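6.3 Placing the Container and the Test Object

Applies to the Bretusex two-arm bench kit with controller firmware 3010 or later. Complete section 6.2 (arm homing) before starting.

1. On the controller, select SETUP > HOLD. Both arms stop and the status light turns amber.

2. Place the container near the center of the work surface with its long side parallel to the front edge. Use a rigid or woven container with an open top. The rim must be within reach of both grippers.

3. Place the test object beside the container, on the surface. Leave enough clearance for the fingers to close on it without touching the rim.

4. Check the cable on each arm. It must hang with enough slack for full wrist rotation.

Note: A cable may rest on the work surface during slow moves. Above speed level 15, clip it to the forearm with the clamps from bag 16.

5. Select SETUP > RIM CHECK and press START. Each arm travels to its own side of the container and stops at the rim.

CAUTION: Keep hands outside the work area until the status light turns green. The arms do not move at the same speed, and one may still be traveling after the other has stopped.

6. If a gripper stops short of the rim or presses down on it, press HOLD and adjust the height offset in steps of 1 – see the table in section 6.5. Repeat step 5.

7. Press SAVE. The positions are stored under the current task name.

Note: Error 689 means that the container was not found. Plain, matte work surfaces give the best results. Move the container toward the center and repeat from step 5. If the error returns, run the Ellerley camera calibration in section 4.
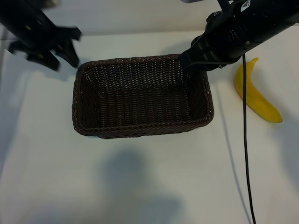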